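Categoría: Cuaderno de taller / Menaje y superficies
Compartido 2 veces

17 de julio de 2024

Entrada relativa a la preparación de la mesa central, al menaje de color y al material de fruta. Se redacta para uso del taller y de las personas que continúen el trabajo en agosto. Sustituye a las notas sueltas que estaban en la carpeta Lindsay, que pueden retirarse una vez leída esta.

Estado de la mesa

La mesa central conserva los dos bordes de madera clara. Ambos se han repasado con paño apenas humedecido y se han secado a continuación en el sentido de la veta. No se ha aplicado aceite ni cera. La última aplicación dejó el canto pegajoso durante varios días y recogía toda la pelusa de los paños, de modo que se acuerda no repetirla hasta disponer de un producto distinto. Se ha consultado a Kutley por un acabado seco y se está a la espera de respuesta.

La lámina blanca que cubre la zona de trabajo sigue siendo la misma. Presenta arrugas leves y rozaduras, ya conocidas, que no impiden el uso. Se midió de nuevo el largo útil con la regla metálica, 1220 mm, y la cifra coincide con la que figura en la hoja de pedido. Conviene tenerlo presente al solicitar el recambio, dado que la partida anterior se pidió de memoria y hubo que recortarla con cúter, con un resultado poco satisfactorio en una de las esquinas.

Se probó a tensar la lámina desde el extremo lejano. Las arrugas se desplazan, pero no desaparecen. Queda pendiente comprobar si con el calor de la tarde el material cede algo más. En cualquier caso, se ruega no alisarla con objetos duros: varias de las rozaduras proceden, a juicio de quien escribe, del uso del canto de una espátula.

En cuanto a la luz, el reflejo sobre la parte baja de la superficie continúa siendo molesto para apreciar el tono de los objetos claros. Se ha anotado como asunto de segundo orden. El menaje rojo y el azul se distinguen sin dificultad; con los amarillos hay que desplazarse hacia un lado para juzgar el borde.

Menaje

El juego de color corresponde al lote Sikus. Se guarda y se presenta siempre apilado en el mismo orden: el azul debajo, por ser el más ancho, el amarillo anaranjado en el centro y el rojo encima. El orden no es caprichoso. Cuando se invirtieron los dos superiores, el amarillo quedó encajado y hubo que separarlo con agua templada.

La posición de partida es la esquina superior izquierda de la superficie blanca, con el resto despejado. Se insiste en este punto por haberse encontrado en más de una ocasión el rollo de papel y las tijeras en el centro de la mesa al inicio de la jornada. 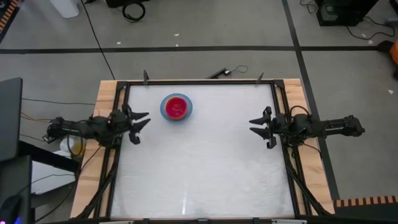 El borde del cuenco inferior debe quedar visible en todo su contorno. Si por un lado desaparece bajo el amarillo, la pila está ladeada y procede deshacerla y volver a montarla, sin empujarla desde arriba. Empujar produce un chirrido desagradable y, con el tiempo, marca el interior de las piezas.

Sobre la denominación persiste la discrepancia. La hoja de Sikus llama «plato hondo» a la pieza azul y «cuenco» a las otras. En el inventario del taller las tres figuran como cuencos. Se propone mantener el término del inventario y añadir entre paréntesis el del proveedor - de lo contrario, las búsquedas en la hoja de cálculo devuelven solo una parte de las entradas. Queda a criterio de quien lleve el inventario en agosto.

Lavado del juego: agua templada, jabón neutro en poca cantidad y esponja por el lado blando. La pieza roja es la que más acusa los restos de jabón, que dejan un velo en el fondo y confunden al revisar si está limpia. Se recomienda aclararla dos veces y secarla con el paño liso, no con el de rizo. El azul y el amarillo admiten el escurridor sin más cuidados.

No se ha usado el lavavajillas del pasillo. Se sabe que el lote anterior perdió color con él, aunque las condiciones de aquel lavado no quedaron registradas y no cabe extraer de ello una conclusión firme. Si alguien desea hacer la prueba, hágase con una pieza del armario y no con las tres de la mesa.

Fruta

El material de fruta se recibió en la caja 46 de Wurnero, con el albarán en el interior. El albarán reza únicamente «cítricos». Se ha reclamado un detalle por variedad, puesto que la hoja de trabajo distingue entre pomelo y limón de calibre grande y con el documento recibido no es posible rellenarla. Hasta que llegue la aclaración, se anota «cítrico amarillo, medio» y se deja en blanco la casilla correspondiente.

Se opta por presentar las mitades con la cara cortada hacia arriba. Colocadas al revés se asientan mejor, pero se pierde el dibujo de los gajos, que es precisamente lo que permite reconocer la pieza de un vistazo. Además, al levantarlas queda un cerco en la lámina si el corte está fresco. Para las piezas que ruedan se ha considerado rebajar un poco la base. No se ha hecho todavía, a falta de acordar cuánto puede quitarse sin que la corteza se abra.

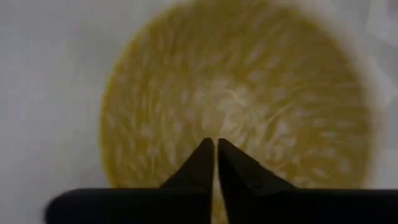
Medio cítrico con el corte hacia arriba, sobre la superficie blanca. Variedad sin confirmar.

El criterio de color de la hoja de trabajo resulta insuficiente para esta fruta. Solo ofrece «amarillo», «naranja» y «rosado», mientras que la pulpa tira a un dorado apagado, casi ocre, y se aclara hacia el centro. Se ha marcado «amarillo» por ser lo más próximo, con una nota al margen. Si se revisa la plantilla, sería útil separar el color de la pulpa del color de la corteza, que ahora comparten casilla y obligan a escoger uno de los dos.

Lo mismo sucede con el tamaño. La casilla admite «pequeño» y «mediano», y una mitad de cítrico grande no entra con propiedad en ninguna de las dos. Se propone anotar el diámetro del corte en milímetros, medido con el calibre de plástico. El metálico no debe emplearse con fruta: el zumo se queda en la corredera y luego se agarrota.

Orden de trabajo acordado

Con el fin de evitar repeticiones, se deja constancia de la secuencia que ha dado menos problemas en las últimas sesiones. En primer lugar se despeja la mesa y se repasan los bordes de madera. Después se pasa el paño seco por la lámina, desde el extremo lejano hacia el cercano. A continuación se coloca el menaje en su esquina y se comprueba la pila. La fruta se saca de la caja cuando todo lo anterior está terminado.

Al acabar, el menaje va al fregadero y la fruta al cubo de orgánico, que debe vaciarse el mismo día. En julio el olor a cítrico se nota ya desde la puerta a primera hora, y lo que por la mañana resulta agradable deja de serlo por la tarde. Los paños usados con fruta se apartan de los de la madera. Se ruega respetar las dos perchas, aunque estén juntas y la tentación de usar la más cercana sea grande.

Para las manchas de zumo en la lámina basta el paño húmedo si se actúa pronto. Una vez secas, conviene cubrirlas con papel mojado durante unos minutos y retirar sin frotar. El limpiador en espray deja la superficie resbaladiza - el menaje se desliza con el menor roce - y obliga a un segundo repaso con agua, de modo que no ahorra tiempo. Se ha devuelto al armario bajo.

Respecto de los bordes de madera, cualquier gota debe retirarse en el momento. El barniz, donde lo queda, resiste; en las zonas más gastadas la veta se oscurece. No se ha observado hoy ninguna mancha nueva que merezca registro aparte.

Existencias y pedidos

Lámina blanca de recambio: pendiente de pedir, con la medida indicada más arriba. Solicítese enrollada y no doblada. Los pliegues de la última tardaron semanas en bajar y alguno sigue apreciándose según de dónde venga la luz.

Paños lisos: quedan suficientes hasta el cierre. Paños de rizo: no pedir más, se usan poco y sueltan hebra.

Juego de color de repuesto: Sikus confirma disponibilidad del azul y del rojo. Del amarillo anaranjado ofrece un tono más claro como sustituto. No se acepta por ahora. Un amarillo pálido se confundiría con la lámina y con la propia fruta, y la utilidad del juego reside en que las piezas se diferencien bien entre sí.

Fruta: se mantiene el pedido con Wurnero en las mismas condiciones, con la petición expresa de que se indique la variedad en el albarán. La caja actual se guarda en la nevera pequeña, balda inferior, con la tapa puesta pero sin cerrar a presión.

Asuntos pendientes

Respuesta de Kutley sobre el acabado de la madera. Revisión de la plantilla de la hoja de trabajo, apartados de color y tamaño. Decisión sobre el rebaje de la base en las mitades de cítrico. Denominación de la pieza azul en el inventario. Prueba de tensado de la lámina a última hora de la tarde, que no se ha podido realizar hoy por haberse prolongado el lavado del menaje.

La llave del armario bajo queda en el cajón de los calibres.

2 comentarios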